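**Broltley two-finger arm, home chores kit**
Stock code 262 | Sold and serviced by Ikent | Ships from our Dosau warehouse

I've been selling and fixing these for a couple of years now, and the question I get more than any other is "can it do my washing?" So I've rewritten this page to answer that properly, because the old one was mostly torque numbers and a photo of the box.

## What it is

It's a single arm on a weighted base, with a parallel-ish two-finger gripper on the end and a small camera at the wrist so the thing can see what it's about to grab. You park it beside a bench, a couch or a table, plug it in, and teach it a job by steering it through the motions with the handset. It learns from your demonstrations, so a sloppy teacher gets a sloppy arm (ask me how I know).

It doesn't roll about the house by itself. If you want it in the laundry on one side of the day and the kitchen on the other, you're the one carrying it. Two people is better than one for stairs!

## What's in the box

- Arm, base and gripper
- Wrist camera, already fitted and calibrated
- Handset with charging cradle
- Power supply and a 2 m lead
- 11 spare finger pads in a zip bag
- Clamp for benchtop use
- Printed quick-start guide (the long manual is a download)

## Chores, and how they go

**Picking up clothes.** This is the one it's best at. T-shirts, tea towels, kids' jumpers, all good. It'll lift a crumpled thing off a flat surface and drop it in a basket, and if it misses it'll usually go back for another try. Thin socks flat on a couch are harder, and black clothes on a black couch are a misery under a dim lamp. Turn a light on and things improve a lot.

**Folding.** Slow. One arm can manage a tea towel if you start it off reasonably square. Shirts really want two arms, and even the two-arm demo I ran in January had me itching to reach in and finish the sleeves. If folding is the only reason you're shopping, I'd hold off for now.

**Clearing a table.** Plastic cups and lunchboxes, yes. I wouldn't hand it a wine glass I was fond of. It's gentle enough most of the time, but "most of the time" gets expensive.

**Shop-floor bits and pieces.** Quite a few of these have gone to small workshops for sorting parts between trays, and that's a much easier life for a robot. Same parts, same trays, same colour bench every day. Matěj Hrubý has one at the Tsang workshop doing exactly that, and he tells me the only thing he's replaced is the pads.

## Setting it up for laundry

Give it a surface at about seat height with nothing breakable beside it. Start with the clothes near the middle and work out toward the edges as you add demonstrations - people tend to do it the other way round and then ring me about it. Include a few awkward ones on purpose: a shirt half hanging over the side, something inside out, something shoved up against a wall. Keep the fingers open as you come in, get low, then close. If you close too early you end up pinching air, and the arm will happily learn to pinch air too.

Wipe the camera lens with a dry cloth before each session. Don't use window cleaner on it.
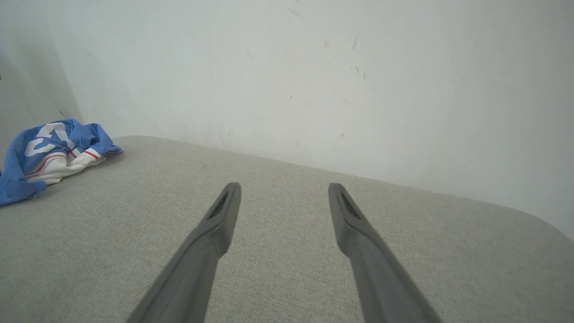 **Can I leave it tidying clothes while I'm at work?**
I'd stay within earshot. It copes well with the items and furniture you've taught it, but it can still snag a cuff or get stuck trying the same bad grab over and over, and someone needs to be there to hit stop.

## Price and spares

The kit is $2,554 with tax included and freight on top. Extra finger pads come in the same size bag as the one in the box. I keep pads, handsets and power supplies on the shelf, while a replacement wrist camera has to be ordered in, so please don't wait until yours is hanging by its cable.

If you already own the older Broltley base, the new gripper bolts straight on, but you'll need to update the software before it'll recognise the camera.

Returns are fine if it's clean and everything's back in the box, including the little hex key. Send me a note with what chore you've got in mind and what colour your couch is, and I'll tell you whether I'd buy it for that.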